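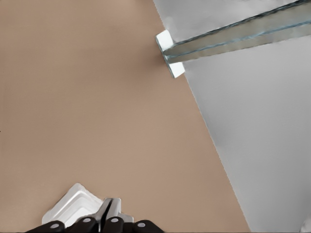 Fan Fiction as a Rule-Making Hobby: What Happens When Readers Run the Monsters
Project report, Media and Writing module

1. What we set out to do

Our group wanted to know how fan writers decide what a borrowed monster is allowed to do. We picked the fandom of Fernska, an animated serial about a girl called Emby who shares a mill town with a river demon named Lammers. The serial never says how strong Lammers is. Its fans have been filling the gap ever since, with enormous patience and very little agreement.

2. Method

We read 200 stories from one archive and noted every scene in which Lammers changes into full demon shape. Stories were left out if they were unfinished, which removed most of the good ones. We also read the comments under each transformation scene, a task we divided fairly and then quietly traded for lunches.

3. Findings

Lammers can be hurt by iron in some stories, by salt in others, and in 17 of them by being ignored. The last group had the happiest readers. Where an author gave the demon a clear limit, comments talked about the plot. Where he simply flattened everyone, comments talked about whether he could flatten somebody from a different series.

Most writers set the Grunitz flood in 1869, although the serial only calls it "the old flood". We traced the date to a single early story, whose author admits in a footnote to having liked the look of it. By now newer writers are corrected in the comments if they use any other year.

Emby does rather badly out of all this. In 12 stories she sleeps through the final battle. Two of us thought this was a flaw and the third thought it was the most believable thing in the sample.

4. Problems

We disagreed on what counts as a transformation. Glowing eyes were in, growling was out, and a tail took up most of an afternoon in March. The archive's tags were little help – "mild demon" covered everything from a bad mood to the loss of a bridge.

5. Further work

We would like to compare stories written before and after the second series, in which Lammers gets a cousin. The cousin's powers are also unexplained.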